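4. 가정용 공유기 교체 효과에 대한 재검토

4.1 임대 모뎀과 구매 모뎀의 체감 속도 차이
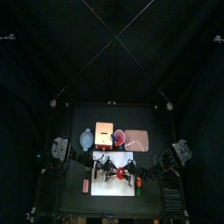 그림 3. 검은 천을 두른 작업대와 두 대의 로봇 팔. 뒷줄에 하늘색 플라스틱 그릇과 분홍색 컵이 놓여 있다.

Sinéad Ó Gríofa는 본 연구의 초고를 읽고, 임대 장비를 일체형 제품으로 바꾸면 속도가 오른다는 주장은 대부분 교체와 동시에 요금제까지 올린 가구에서 나온 것이라고 지적하였다. 우리는 이 지적이 타당하다고 보고, 요금제를 변경한 가구를 분석에서 제외한 뒤 자료를 다시 검토하였다.

분석 대상은 Edstead 지역의 케이블 인터넷 가입 가구 가운데 교체 전후 측정값이 모두 남아 있는 443가구이다. 측정은 5월에 시작하여 2022년 8월 6일에 종료하였다. 유효 측정은 모두 1,107건이었고, 가구별 측정 횟수는 고르지 않았다. 측정을 자주 한 가구일수록 장비에 불만이 많았을 가능성이 있으나, 이를 보정할 만한 자료는 확보하지 못하였다.

비교한 제품은 Kinsella의 일체형 모뎀과 Groturach의 분리형 모뎀 및 공유기 조합이다. Kinsella의 제품 안내문은 무선 속도 향상을 앞세우지만 어떤 조건에서 무엇과 비교한 값인지는 밝히지 않는다. 동시에 묶을 수 있는 하향 채널의 수를 곧 속도의 배수로 읽게 하는 표현도 눈에 띈다. 채널 수는 이론상 상한을 정할 뿐이며, 가입 속도가 그 상한보다 낮은 가구에서는 채널이 늘어도 얻을 것이 거의 없다. 본 표본에서는 대략 80%의 가구가 이 경우에 해당하였다.

유선으로 측정한 값에서는 두 제품군 모두 임대 장비와 뚜렷한 차이를 보이지 않았다. 무선에서는 교체 후 중앙값이 다소 높아졌다. 다만 이 상승분을 제품 성능으로 돌리기는 어렵다. 설치 기록을 보면 상당수 가구가 새 장비를 들이면서 놓는 자리까지 옮겼고, 신발장 안이나 텔레비전 뒤에 있던 것을 거실 쪽으로 꺼낸 사례가 반복해서 나타난다. 자리를 바꾸지 않은 가구만 따로 보면 상승 폭은 측정 오차와 구별되지 않는 수준으로 줄어든다. 표본이 작아지는 탓도 있으므로 효과가 전혀 없다고 단정하지는 않겠다.

4.2 임대료 절감 주장

임대료 절감은 속도 향상보다 근거가 분명해 보이지만 여기에도 전제가 붙는다. 흔히 제시되는 회수 기간은 장비가 고장 없이 작동하고 가입자가 같은 사업자를 계속 이용한다는 가정 위에서 계산된다. 사업자를 옮기면 구매한 모뎀이 새 회선에서 인증되지 않을 수 있고, 펌웨어 갱신이 누구의 책임인지도 불분명해진다. 임대 장비라면 교환 요청으로 끝날 일이 구매자에게는 새 지출이 된다.

측정 도구의 한계도 적어 둔다. 본 연구에서 사용한 Mila는 브라우저에서 실행되는 측정 프로그램으로, 단말의 무선 규격이 낮으면 공유기가 아니라 단말의 한계를 재게 된다. 단말 기종을 기록하지 않은 측정이 적지 않아 이 영향을 사후에 분리할 수 없었다. 선행 조사들이 같은 방식의 도구를 쓰면서 단말 조건을 보고하지 않은 점을 고려하면, 그 결과를 그대로 인용하는 데에도 주의가 필요하다. 단말을 고정한 재측정 결과는 5절에서 다룬다.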